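Home | Opinion | Reviews | Letters | Local | Subscribe

Print this page | E-mail to a friend

Review: The Millthorpe court watcher's kit

I've been going on about bail decisions in this column for so long that a reader finally told me to put up or shut up. Go sit in the courtroom, she wrote, and see what the judges do all day. Fair enough! So I ordered the Millthorpe Court Watcher's Kit, took it down to the county courthouse for most of September, and I have opinions.

What you get for your 119 dollars is a zip-up binder, a fat pad of tally sheets, a pocket guide to courtroom language, and a year's login to the Sotix website, where you type in what you heard and it sorts everything by charge, bail amount and outcome. There's also a pen. The pen died on the second morning.

Let's start with the good stuff, and there's plenty of it. The pocket guide is terrific. I've followed crime news my whole adult life and I still couldn't have told you the difference between a case being continued and a case being held over, and the guide sorts that out in two lines of normal English. It's small enough to keep on your knee, too (our bailiff doesn't love people rustling around, and he lets you know it with his eyebrows).

The tally sheets are good but fussy. Each one has room for 17 cases, and on a busy arraignment morning I'd fill one before I'd got comfortable on that awful bench. The boxes for "prior record mentioned" and "victim present" are right where you want them. The box for the bail amount is so tiny that you need the handwriting of a jeweler. I ended up scribbling numbers in the margin and drawing arrows.

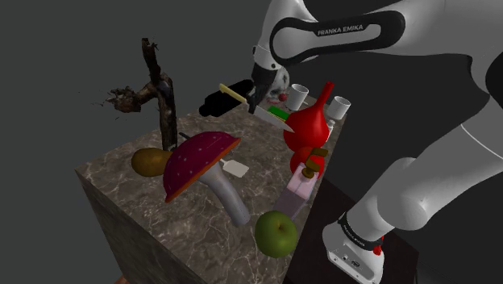
A Franka Emika robot arm over a crowded marble-topped stand, in a computer rendering.

Now for Sotix. When it works, I love it. I put in everything from my sheets and joined the shared pool for our county, which had 1,383 hearings in it when I last looked, all typed in by ordinary people with a free morning. Ask it how many of those defendants had another case open at the time and it says 637. I read that number three times! You can argue about what it means, and my brother-in-law certainly did, but at least we were arguing over a number and not over something one of us half remembered from the evening news.

When it doesn't work, it's a pain. It logs you out if you stop to answer the phone. It won't let you fix a docket number once you've hit save, so you have to delete the whole entry and start over. And the map page, which they make a big fuss of on the box, never once loaded on my old laptop.

I also tried the cheaper Atby notebook for a week to be fair to it. It's nicely bound and the paper takes ink better, but it's basically a diary with a gavel on the cover. If all you want is to jot down your impressions, go for it. You won't be able to hand it to your state senator and say look at this.

Did it change my mind? A bit, on some things. I still think our bench is far too soft on repeat car thieves and I'll keep saying so. But I also saw a judge get through a miserable stack of cases before lunch with two prosecutors and one working microphone, and I came home crankier at the county budget than at her.

Buy it if you've got mornings free and a bone to pick. Skip the deluxe version, which just adds a tote bag. Bring a cushion and your own pen, and get there by 8:30 if you want a seat near the front where you can hear.

Print this page | E-mail to a friend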